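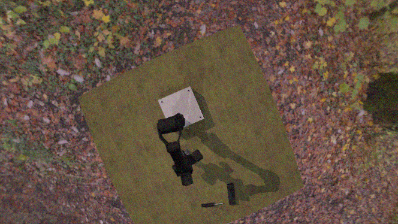

The Bonelby cordless leaf blower is the lightest of three garden blowers sold by Bilasier, and the only one with a fixed nozzle. I used it through September on a gravel drive, a lawn and a strip of rough ground under mature beech.

## Handling

Balance is good with the smaller battery fitted. With the larger one the rear drops and the wrist has to correct for it. The trigger has a lock, but no variable speed; there are two settings on a slider, and the lower one is too weak for anything except dry leaves on paving.

## Run time

On the high setting the battery lasted 16 minutes from full. Power held steady until the last minute, then cut out without warning. Charging took nearly 100 minutes. Rónán Dunne lent me his older Gridirar for comparison, and it ran for eight minutes longer on the same ground.

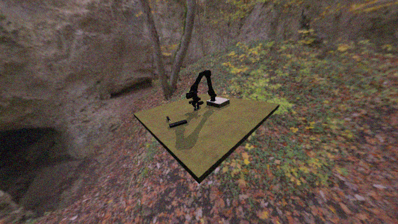

## Wet leaves

Poor. Matted beech leaves stayed put on both settings and had to be loosened with a rake first. On gravel, the high setting moved stones as well as leaves.

## Verdict

Suitable for a small paved garden. For lawns under trees, buy the larger model or keep the rake.

Liam Lynch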